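Email list stuff this month, quick one

Short issue, I'm squeezed between two client calls and the July numbers are due. So, re-engagement emails. You asked, a lot of you, after last month's bit on subject lines.

Background first. Lotden sells refill drinks to small offices, and they came to us with a list of 2737 addresses. Big chunk of it dead. No opens, no clicks, no replies, just sitting there dragging the sender score down. The old agency kept mailing the whole thing twice a week anyway. Ouch.

What we did. Stopped everything for two weeks. Exported the list out of Zimgate, sorted by last click (not last open, opens are junk now that mail apps preload the tracking pixel). Anyone with a click in the past six months stayed put. Everyone else went into a separate segment and got a sequence of three plain emails. No banner, no product grid, no countdown timer. Just text and one link.

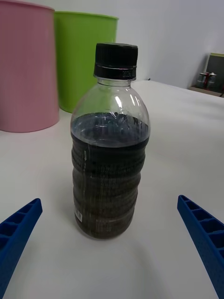
The three emails, more or less as sent

Email one. Subject: "Still want these?" Four sentences. Says we noticed they'd gone quiet, gives them one button to stay and one to go. Both buttons the same size! The client wanted the "go" one tiny and gray and I said no. If people can't find the exit they hit spam, and a spam complaint costs you way more than an unsubscribe.

Email two, 5 days later. Only to the ones who did nothing. This one asks a question they can answer by hitting reply – "what do you order for the office that you wish you didn't have to think about?" Got 67 replies. Real ones, some of them long. One lady wrote nine paragraphs about oat milk. Those replies are gold for your copy by the way, go through them with a highlighter and steal the phrasing.

Email three, another 8 days on. Subject: "Taking you off the list." And then you do it. You have to actualy do it. Half the teams I talk to send the goodbye email and then keep mailing the person because somebody upstairs wants the list to look big in the quarterly deck. Don't be that team. I have been that team, it was at my old job, and we ended up in the promotions tab for most of a year.

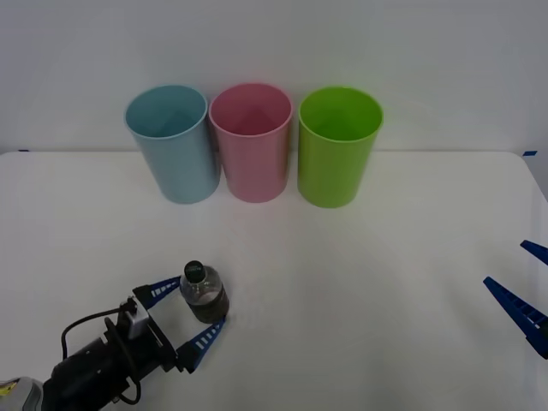
Stuff that went wrong

Plenty. The suppression list didn't sync the first time so a handful of people got the goodbye mail after clicking "stay". Sent them a short apology the same afternoon, from a real inbox. Check your sync before you send, test it with your own adress and a coworker's.

Also we forgot the welcome flow was still running in the background. New signups were getting the welcome mail and the "still want these?" mail in the same morning. Looks nuts from the other side. Pause your automations or at least exclude anyone who joined in the last 60 days.

And the from name. Lotden had been sending as "Lotden Team". We switched it to the name of the person who runs their orders desk, with the company in brackets, and the replies went straight to her. She was fine with it, but ask first, and warn them the inbox is going to get busy for a bit.

Would I do this for every list? No. If yours is small and you know most of the people on it, just write to them. Brallar did that in the spring, one person, a couple of afternoons, no segment at all. And if you sell something people buy once every few years then a quiet subscriber isn't a dead one, so stretch the window out. Ung runs theirs at 18 months and that seems about right for furniture.

Mailbag, since the last issue had a couple of you grumbling 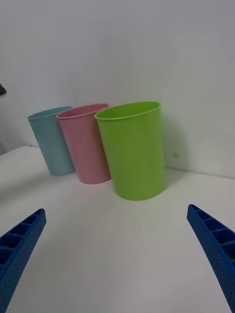 Xuân Đinh wrote in to say that cutting quiet subscribers by last click is too harsh on newsletters with nothing to click. Hers is all text, people read it and close it, and she'd have thrown out some of her best customers. She matches the list against orders first and only mails whoever is left over.

Fair point, and I should of said so last time. If you have purchase data, use it before click data. We had it for Lotden but it was in a seperate spreadsheet and took forever to line up, different email formats, people ordering with a work address and reading on a personal one. Still worth the hour.

Next issue is landing page forms, how many fields and which ones to kill. Send me your ugliest one, just hit reply.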